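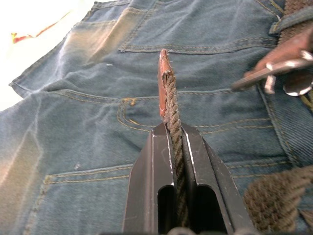
Old Jeans, Good Belts
Words by Kiprono Nyaga
Posted 2nd October

I love old denim. I have loved it since I was given a hand-me-down pair in August one year and refused to take them off until well past half term, and I make no apology for filling a whole gallery page with it. The Zilthorpe Wardrobe Pages have covered coats, knitwear and (at great length, thank you for the letters) socks. Jeans have had to wait their turn, and I've been looking forward to them the most!

What gets me every time is the stitching. Gold or tan thread on blue is such a simple idea and it still looks wonderful after years of washing. Follow a double row round the curve of a patch pocket and you'll find all the life of the thing there: the fluffed bits, the rusty marks, the place where the blue has gone nearly white along a crease. I wouldn't want any of it cleaned up or dyed back to new.

Belts are the other half of the story. A braided one with a leather tip is my own favourite for casual jeans, as the prong can go through the weave wherever you like and you never have to punch an extra hole after Christmas. The tip takes all the wear, mind you. If a few fibres start to show at the top of the leather, leave them be or trim them with small scissors — please don't pull.
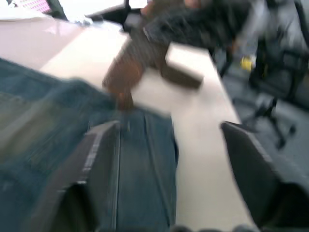 Seams tell you more about a pair of jeans than the label does. I always run a thumb down the long one on the leg before I look at anything else, feeling for twists and thin spots. It's easiest with the leg out on a pale table like this one, where blue denim shows up beautifully and so does the patchy fading on the left. Do it in daylight if you can, and do both legs, even if you're in a hurry to get to the pockets (I usually am).

A word on folding, as several readers have asked. Empty the pockets, do up the button, lay one leg beside the other and smooth from the waist down to the hem. I used to fold mine into eight tidy little parcels in a drawer and the creases drove me mad. Now they go in long and loose on the wide shelf at home, my two best pairs on top, and they come out ready to wear. Some people take the belt out first. I leave it in if I'll be wearing the same one again that week, which saves a hunt round the bedroom at seven in the morning.
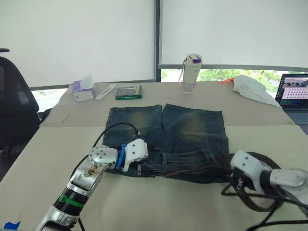

Legs side by side, a dark brown belt through the waistband and its free end looping off to the right.

I do like the fading across the thighs on these, that yellowish tan over the blue. Makers go to a lot of trouble to get it on new pairs and it goes so well with brown leather!

Next up is workwear: aprons, overalls and a boiler suit I've been promised a look at. If you have a pair of jeans you're proud of, write in and tell me about the stitching, the knees, the belt you wear with them, all of it. Long letters are very welcome.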